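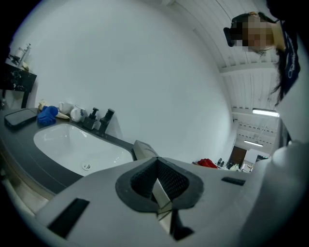

Venla Väisänen thinks it's the soap and not the water, and she may well be right, but let me put the whole thing down properly so the rest of you can weigh in.

So! We moved into the Nillside apartment last July and the kitchen came with a dark gray counter, a white undermount sink and a black faucet, and I was so happy about it. Very grown up, I thought. Since then I have learned that dark gray plus matte black shows every single drip that ever dried on it. I wipe the counter down at night and it looks lovely, and in the morning there's a chalky ring around the foot of the faucet, another one around the soap dispenser, and a kind of haze in between that I can feel with my fingertip. The haze bugs me more than the rings do.

What I've tried so far: dish soap and a hot cloth (haze comes right back), a spray from under the sink that says it's for glass (streaks, awful), and a little vinegar on one corner, which I then panicked about and rinsed off because I don't know what the counter is made of. The landlord says "stone, I think." Thanks, landlord.

My other question is about stuff. The corner behind the sink collects things. Mugs go there, the blue cloth gets dropped there in a heap, and my phone ends up on the counter too while I'm washing up. I keep moving it all to clean and then it drifts back. Do people really keep that area bare? Where does your cloth live? I don't want to drill anything, we rent.

Asked by Corina Matei
2023-04-29
22 comments
Share

Okay, I'm the Venla from the first line, so I'd better explain myself. Corina and I went back and forth about this by message and I still say soap. Hard water gives you the rings, no argument there, but a haze you can feel is usually cleaner that never got rinsed off. You put soap on, wipe it around, it dries, and the next night you put more soap on top. I did this for years on a black counter in my old place in Ellby and blamed the town for it.

Do this once, on an evening when you have some time:

Clear the whole counter, including the far corner. Put one small drop of dish soap in a big bowl of warm water. It will look like nowhere near enough. Wash the counter with that, then go over it again with plain water, and change the water when it turns cloudy. Then dry it with a clean towel before it gets the chance to dry by itself. If the haze is gone, it was soap and you can tell everybody I was right.

If there's still a film after it dries, do the plain water part again the next night. Mine took three goes.

For the rings around the faucet and the dispenser, skip the vinegar until you know what the stone is. Some stone is fine with acid and some gets dull spots that don't come out, and then you're talking to the landlord about your deposit. Lay a wet cloth around the foot of the faucet, leave it while you have your coffee, and rub with the soft side of a sponge. No scrubby green pads on matte black, please! They leave shiny patches. I have one on mine and I look straight at it every time I fill the kettle.

Also, check under the pump on your soap dispenser. Those drip down the neck a tiny bit each time and the drip spreads out in a circle underneath. If your ring there feels slippery when you wet it, it isn't limescale at all. Wipe the neck when you wipe the counter.

As for the cloth, get it off the counter. A cloth in a heap stays damp in the middle and starts to smell (you know the smell). Mine goes over the oven door handle, spread out flat, and it gets swapped every other day. If your oven is too far away, those little over-the-door bars that hook onto the cabinet under the sink don't need any drilling, and they come off again when you move.

Mugs I can't help with, I have the same corner. I've made my peace with two.

Share
7 comments

just get the Kukdale stone spray, works on everything. we've got 3,000 sq ft and use it all over the house

Share

Please don't use anything "on everything" when you don't know what the counter is, ha. Sorry to the person above, it may be great, I've never used it.

I want to add a bit to what Venla said because I agree with most of it but I think she's too easy on the water. My sister rents in Nillside too and her kettle looks like the inside of a cave. With water like that you can do the one drop of soap routine perfectly and you'll still get marks anywhere a puddle sits overnight. The drying is the part that matters. I keep a plain microfiber towel just for this and it takes me less than a minute after the last dish: around the faucet, behind it (everyone forgets behind it, there's a little lake back there), then the front edge of the counter above the sink. Inside the sink I don't bother so much. White hides the chalk pretty well, although it does show tea.

How to find out what the counter is: look for a spot where you can see the raw underside, usually at the lip over the sink or inside the cabinet underneath. Take a flashlight. Sometimes there's a sticker or a stamp under there, and sometimes the installers leave the care sheet taped to the cabinet wall. Ours was folded up behind the drain pipe and completely soggy, but I could read enough to find the name. If you get nothing, ask the landlord for the invoice from when it was put in. Mine grumbled and then forwarded it the same afternoon, and I learned that the counter cost $1,709, so now I'm scared to put a pan on it.

About the clutter, I'm on the side of bare, or close to it. Things sitting near a sink each get their own ring, mugs included, and it's the lifting and putting back that makes people give up on wiping. A small tray helps if you can't break the habit. Put the mugs on it and move one thing when you clean. Get one with a raised edge so drips stay in it, and wash the tray when you do the dishes. Just check that the underside is dry before it goes back, or you'll grow a rectangle instead of a ring. Ask me how I know.

And I'd find the phone a spot on the other side of the kitchen! I dropped one in dishwater reaching over it for a sponge and the rice thing did nothing.

One more for the matte faucet: after it's clean and dry, leave it alone. No oil, no polish, no car wax, whatever you read elsewhere. I tried a bit of olive oil once and it looked gorgeous until the next morning, when there was dust stuck all over the handle and I had to wash the thing twice to get it off.

Share
4 comments

Corina Matei: Did the bowl thing tonight and the water came off gray, so Venla is going to be unbearable. The haze is better but I can still feel it on the left side. Going again tomorrow. Looked under the lip with the flashlight and all I can find is "Goel" in pencil and a number I can't make out. Does that mean anything to anybody?

Share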